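Stemow: match and token records for supporter votes

Updated Jan 15, 2025
Maintained by Kamala Kurian

Stemow is a dataset of supporter votes held by small soccer clubs that let fans decide things with digital tokens: goal songs, away shirt designs, the message over the tunnel door, the name of the training ground. I started collecting these as a hobby and it got out of hand in the best way. If you care about how fans use a vote once they have one, there is a lot of fun to be had in these tables!

What is in it

The current release covers 14 clubs and every poll they ran over two seasons. Each poll has its question, the options in the order they were shown, the opening and closing times, and the final count for each option. Match results for the same clubs sit in a second table, so you can look at turnout next to form. (My favorite so far: a shirt vote that opened right after a 5–0 home defeat and still set the club's turnout record.)

Files

polls.csv — one row per poll
options.csv — one row per option, joined on poll_id
matches.csv — league and cup games, friendlies left out
clubs.csv — club code, division, token launch season

Where the records come from

Most polls were run on Prukolar, and the clubs sent me their own exports. Two clubs switched to Endico partway through, and their poll_id values start with E from that point on. Endico writes closing times in UTC and Prukolar uses local time. I converted everything to UTC and kept the original string in closed_raw. 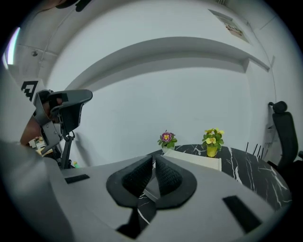

Known problems

Token counts are not head counts. A fan holding 20 tokens may show up as 20 votes or as one, depending on the club's rules. Check vote_rule in clubs.csv before comparing anything across clubs.

Polls with fewer than 15 votes have their option totals blanked. The poll row stays in, with small_poll set to 1.

Token prices are not included and I don't plan to add them. Please don't use this data to guess what a token will be worth.

One club reran its mascot poll in May after a tie. Both rounds are kept, and the second has rerun_of filled in.

Loading it

Any CSV reader will do. Files are UTF-8 with a header row. Read poll_id as text, or the leading zeros on the older Prukolar rows will vanish.

License and credit

Free to use for research, teaching and fan projects. Please credit Stemow and give the release date. The cleaning scripts began as a fork of Ebrahimi, a small date-parsing tool, and keep its license — see LICENSE-scripts.

Fixes and new clubs

Corrections are very welcome, and so are new clubs, especially from the lower divisions! Open an issue with the club name, the platform and a sample export with wallet addresses removed.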